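Went to the Cusanow open day in January. Still annoyed, in a good way mostly, so writing it down before I forget.

The place is a converted print shop behind the Vukport tram stop. No sign on the door. I walked past it twice. Inside, coffee, coats on a pile, a lot of parents with kids and a few men asking loud questions about batteries. Hacer Yaman ran the demo. She builds small arms for sorting and handing over parts, and she talks fast, and she does not do the voice — you know the voice, the one where every machine is your new best friend.

I've been to the other sort. Clodlow had one last year, in a hotel ballroom with a light show. The arm there poured a drink, everyone clapped, the arm went back behind a curtain. I asked what it did if the glass was moved a bit to the left. Got a brochure. I still have teh brochure somewhere.

At Cusanow the arm missed. First go, it closed on air. Second go too. Hacer moved the part over, said "again," and it picked it up, and a kid near the front yelled. Then she had the kid move the part wherever he liked. It missed 4 more times and got it 6 times and she wrote all of it on the whiteboard, in front of people who might well give her money. That's the demo I want. Show me the misses. I can't judge a thing I've only seen win.

People will say a public open day isn't a lab and you have to put on a show. Fine. But the show teaches folks what to expect, and then they buy one, or their boss does. My cousin's packing plant (Yalçınkaya, out by the river) spent real money after a very smooth afternoon with a salesman. Nearly 2,000 parts dropped in the first month. The staff got blamed for it. Not the afternoon.

The other thing is wear. Show models are always spotless. Working ones get scratched and dusty, wires out in the open, bits of somebody's bench all around them. I trust that more. You can see how it's screwed together and ask about it.
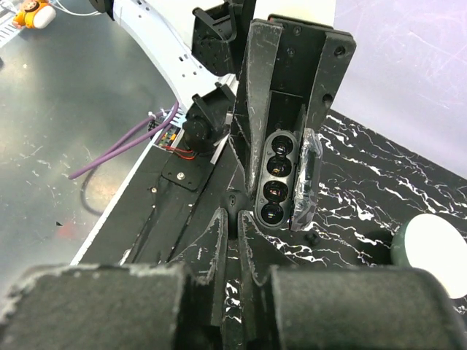
Gripper fingers and arm at the bench, Cusanow open day.

Hacer put the parts cost at 3,580, without her own hours, and said the fingertips are what she redoes most. Somebody asked when it would be finished. She said she had no date. A man behind me sighed at that, realy sighed, and went for his coat.

I stayed till they stacked the chairs. Next one is in spring I think, she wasn't sure. Go if you can — and move the part when she asks who wants to.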